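Protokoll Materialrunde Vilwood, Oktober, Beginn 14:10 Uhr

Anwesend: Geagea, Ngubane, Wyss (Protokoll), Mathebula. Entschuldigt: Conneely.

**1. Verpackung Kleinserie**

Mathebula berichtet zum Lieferanten Mabaso. Mindestabnahme Bindegarn: 1.000 m je Farbe. Ngubane hält das für zu hoch — Lagerfläche reicht für bis zu 60 Spulen. Beschluss: Anfrage über Teilmengen, Frist zwei Wochen.
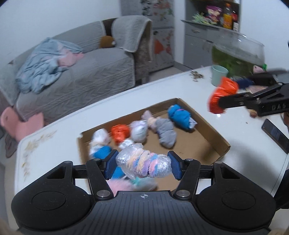
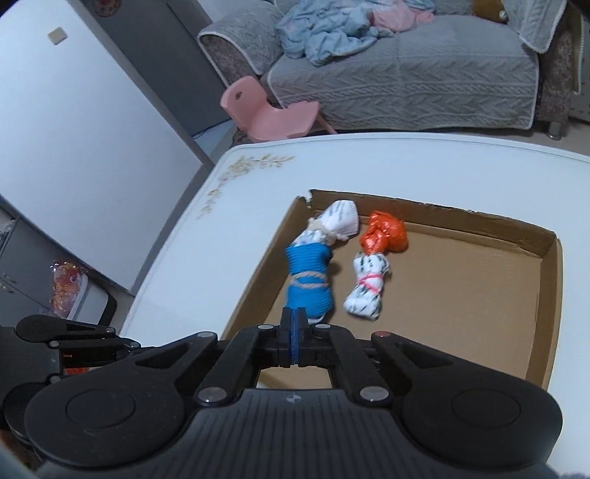
Gebundene Ware, Bündel in Klarfolie und Karton.

**2. Etiketten**

Format bleibt bei 3 × 6 cm. Geagea bemängelt die Haftung des Klebers unter 10 °C; Nachprüfung bei Pultilgate, Ergebnis zur nächsten Sitzung. Altbestand wird aufgebraucht.

**3. Lagerplätze**

Regal C geht an Prulavach, Umräumen durch Ngubane. Artikelnummern unverändert. Wyss passt die Lagerliste an.

**4. Offen**

Frachtkosten Herbst — vertagt, Unterlagen liegen bei Conneely.

Ende 15:05 Uhr. Wyss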